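Borkville Household Machines Circle
Minutes of the February meeting

The meeting opened a few minutes after 7:00, once the chairs had been found and everyone who wanted tea had some. Indrek Mockus took the chair and thanked members for coming out in such miserable weather.

Minutes of the last meeting. Accepted, with one correction: the dish rack trial was run on Denden, and the minutes had said Vellora. Apologies to both teams, who were very nice about it.

Can a machine do the chores yet? Indrek had promised a short introduction, and it grew into a fairly long one, though nobody seemed to mind. His view is that we are close on single jobs and still a good way off on a whole kitchen. Denden put away 70 plates over the month and dropped 3, all of them the shallow kind with a slippery rim. Towels remain a sore point. Folding one took 10 minutes, and several members felt they could live with the wait if the corners came out even.

Shop floor. The Khúc team reported on shelf stocking, where boxes go well and soft bags go badly. There was a long and friendly discussion about whether a shopkeeper would put up with a helper that can only manage boxes. Opinion was divided, and we will come back to it.

Simulation. Vellora would like to rehearse each grasp in simulation before trying it on real dishes, starting with the open position of the fingers and working on from there. Agreed.

Money. A request for 800 dollars for replacement finger pads and crockery was approved, with a plea to try the thrift store first.
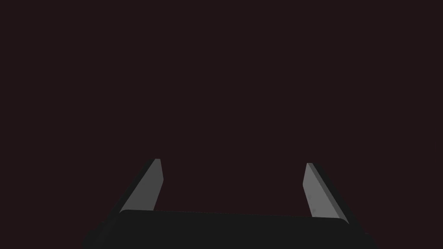

Those who want to help with the next towel trial should give their names to Indrek, and please bring towels of different sizes if you can spare them. The meeting closed at 8:50.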